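Rirkness extends automated bench handling to its sensory preparation room

Rirkness, the contract testing laboratory for coffee and tea producers, has moved the table preparation stage of its coffee work to Sistitz, a single-arm handling system supplied by Lisasell. The system entered daily use in October after a trial of 88 shifts.

Sistitz places cups, glassware, spoons and bean samples on a plain white bench before each session and clears them afterwards. Positions are checked against a stored layout. Any deviation above 3 mm is reported to the operator, who decides whether to correct it or accept it.
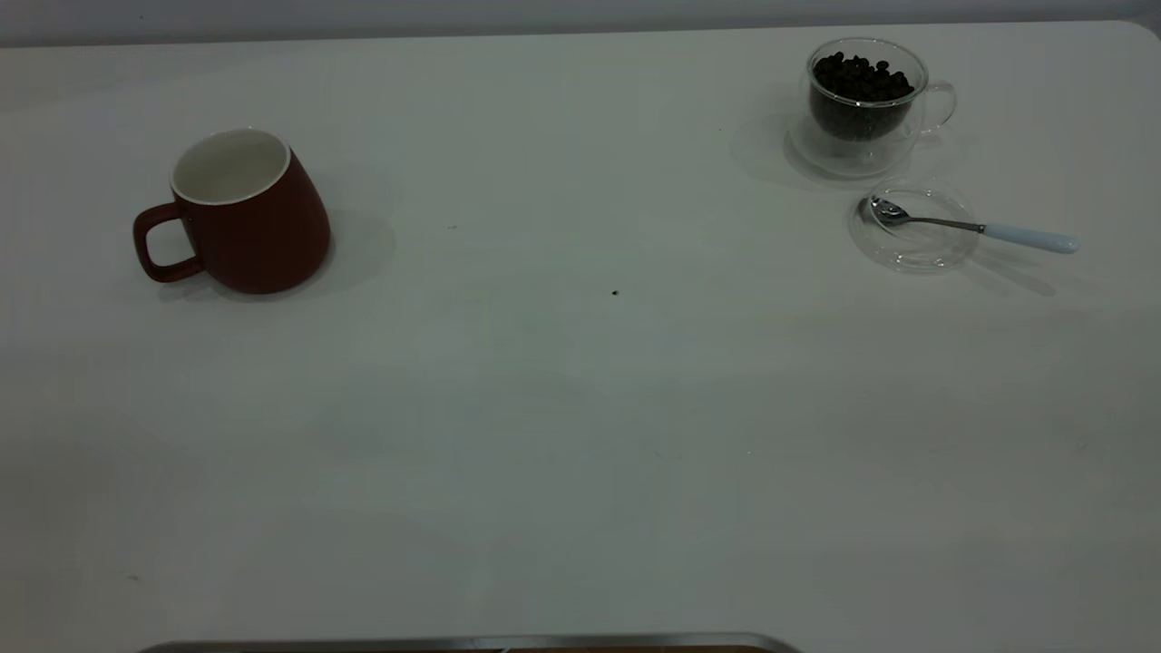 During the trial the system completed 841 table layouts. Transparent glass was the slowest material to handle, and grip settings for handled cups were revised twice before sign-off. Grinding, brewing and all tasting remain manual.

The seven technicians in the preparation room keep their posts and grades. Their early start, previously 5.30 am, moves to 7 am, and the hours formerly spent on laying out are assigned to sample records and calibration. Each technician has been trained to stop, reset and re-teach the arm.

"Repeated reaching across the bench was the main complaint in our workplace reviews," said Rohani Simanjuntak, operations manager at Rirkness. "That part of the job has now gone. The checking has not - a technician still signs for every table."

Gert Ngcobo, project engineer at Lisasell, said the next software release would shorten the re-teaching procedure for new cup shapes.

A second unit is planned for the Kamolrat site, subject to a floor survey.

Press contact: Bongani Ntuli, Rirkness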